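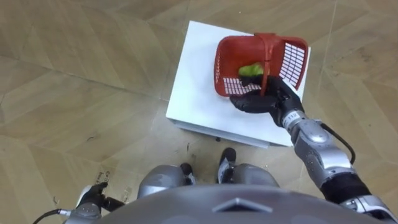 住まいの整理と動線 第5回配布資料
「かごと小さな台 仮置きの場所をどうつくるか」
担当:Gerardo Amato

前回は玄関まわりの話が長くなってしまい、最後の十分ほどがずいぶん駆け足になりました。質問票に「かごの話をもっと聞きたかった」と書いてくださった方が何人もいらして、うれしくなって今回の資料はまるごとかごの話にしてしまいました。少し長いのですが、お茶でも飲みながら読んでいただければと思います。

1 仮置きということば

この授業では、しまう場所(定位置)と、使う場所のあいだにある「いったん置くところ」を仮置きと呼んでいます。買い物から帰って果物の袋を下ろすところ、洗いあがったタオルをたたむまで積んでおくところ、郵便物をひとまず重ねるところ。どのお宅にも必ずありますし、なくそうとしてもなかなかなくなりません。以前の私は仮置きをできるだけ減らしましょうと教えていたのですが、受講された方のお宅を見せていただくうちに、だんだん考えが変わってきました。仮置きがきちんと決まっている家のほうが、夕方の台所がずっと静かなのです。

そこで今期は、仮置きを「悪いくせ」として扱うのをやめて、ひとつの小さな家具として設計してみることにします。必要なものはふたつだけ、持ち手のあるかごと、低い台です。

2 かごを選ぶ

かごと聞くと、籐や柳で編んだものを思い浮かべる方が多いでしょう。私も祖母の家にあった大きな編みかごが大好きで、いまでも似たものを見かけるとつい足が止まります。ただ、台所と居間を行き来する毎日の道具としては、樹脂の小ぶりなものをおすすめしています。水で丸洗いできますし、編み目のささくれで布を引っかけることもありません。

選ぶときに見ていただきたいのは、まず持ち手です。片手で持てるかどうか、これがいちばん大きいと思います。もう一方の手は扉を開けたり、お子さんの手を引いたりするのにふさがっていることが多いですからね。持ち手が左右にふたつあるものは重いものを運ぶには安心ですが、仮置き用には少し大げさです。

つぎに側面です。格子や穴あきのものは中身が外から見えます。これがなかなかありがたくて、りんごがひとつだけ残っている、というようなことに通りがかりに気づけます。中が見えないかごは見た目こそすっきりするのですが、底のほうで何かが忘れられていることが本当に多いのです(わが家ではレモンでした。かわいそうなことをしました)。ただし格子の目が粗いと、輪ゴムやクリップのような細かいものは落ちてしまいますので、そういうものは小皿か小箱にまとめてから入れてください。

色については、授業のたびに意見が分かれます。部屋になじむ白や生成りがよいという方と、目立つ色がよいという方がいらして、どちらのお気持ちもよくわかります。私自身は、仮置きのかごに限っては目立つ色に一票です。赤いかごが床に出ていれば、まだ片づけの途中だとひと目でわかります。中に緑の果物が入っているときなど、色の取り合わせもきれいなものですよ。 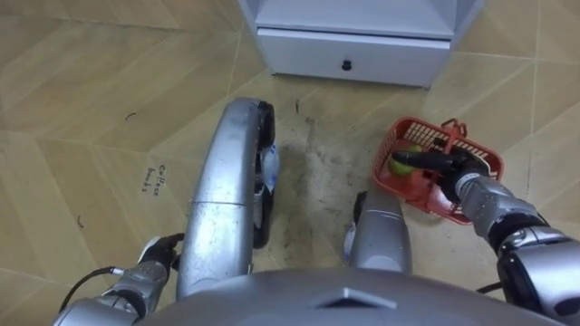 大きさは、欲張らないでください。大きなかごを買うと、あいたところに必ず何かが入ります。前期の実習でも、大きなかごを選んだ組ほど、次の週に中身がそのまま残っていました。小さすぎるかなと思うくらいで、ちょうどよいようです。

3 かごを運ぶ、かごを下ろす

丸い果物は転がります。当たり前のようですが、かごの中ではこれがけっこう大事で、軽いかごに果物をひとつだけ入れて運ぶと、傾いたほうへころんと寄って、重心がずれます。ふきんを一枚底に敷いておくと、転がりかたがずいぶんおだやかになります。いくつか入れるときは、重いものを持ち手の真下に集めてみてください。

下ろすときは、置く面をよく見てから、底の一辺を先につけて、そのあと全体をゆっくり寝かせます。いきなり真上から下ろすと、台の縁に底がかかって斜めになることがあります。急いでいるときほどやってしまいますね。

それから、床に直接置くことについて。果物や食器の入ったかごを床に置くのがいやだという方もいらっしゃいますし、まったく気にならない方もいらっしゃいます。ご家族で感覚が違うと案外もめますので、実習の前に一度話しておかれるとよいと思います。床に置く日があるお宅では、かごの底もときどき裏返して拭いてください。格子の角にほこりがたまります。

4 台をどこに置くか

低い台は、新しく買わなくてもかまいません。寝室で使わなくなったナイトテーブルなどが、居間の隅でもうひと働きしてくれます。上の面が平らで、かごを置いたあとに手のひらひとつ分の余りがあれば十分です。

引き出しやオープン棚のついた台を使う場合には、中に入れるものを先に決めておきましょう。私がよくお話しするのは、引き出しには「かごの中身を片づけるときに使うもの」だけを入れるというやりかたです。はさみ、ひも、値札をはがすためのへら。オープン棚のほうは、できれば空けておいてください。来客のときに、天板の上のものをさっと移すことができます。

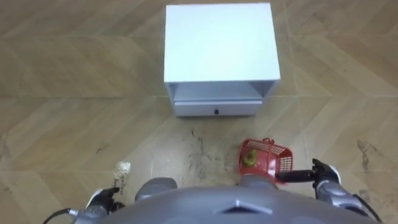 図3 引き出しつきの白い台と、その手前の床に置いた赤いかご

床のことも忘れずに。台の前は人が立ち止まるところですから、部屋のほかの場所よりも早く汚れます。木目調のタイルは模様があるぶん汚れが目につきにくく、しゃがんで見てはじめて、すり跡や細かいごみに気づくことがあります。乾いた布でごみを集めてから、固くしぼった布で目地に沿って拭いてください。しみは一度で落とそうとせず、日をおいて何度か試すのが私のやりかたです。

5 実習と提出物

ご自宅の仮置きをひとつ選んで、一週間だけ観察してください。書いていただくのは次のことです。

・何が置かれていたか
・誰が置いたか、誰が片づけたか
・定位置に戻るまでに、どこを通ったか
・置かれたまま忘れられていたもの

間取りの略図も一枚つけてください。上手でなくてかまいません。台の位置に四角、かごの位置に丸を描き、ふだん歩く道を線でつなぐだけで、ずいぶんいろいろなことが見えてきます。家のなかを撮った写真を添えるかどうかは自由です。

提出は11月26日、教室の入口の箱へお願いします。戻ってきた用紙を見ながら、次回は「戻す動線」の話をします。台所の戸棚の中身を一度ぜんぶ出す実習もしますので、エプロンを持ってきてください。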